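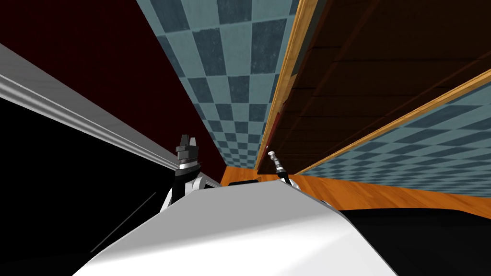 White torso and two grippers, rendered

Which cut of Wastgate should I watch first? Honutine has a 100 minute one and a longer one. 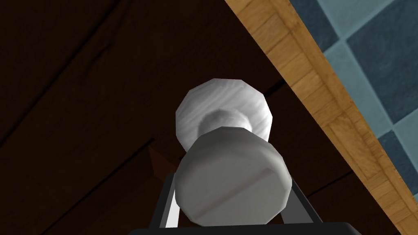

Posted by Fivano734

The short one. The long cut adds 12 minutes of courtroom talk and the ending is the same.

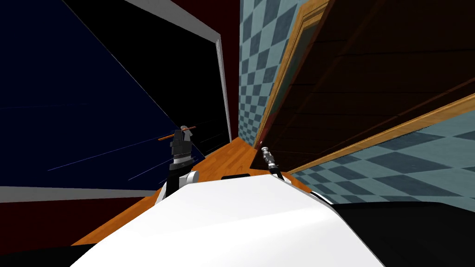

Minami50

I'd go long - the villain makes no sense without the trial. The suit is better in it too. It has a big curved white shell like the robot body in the render here, only with a helmet on top. Skip the dub.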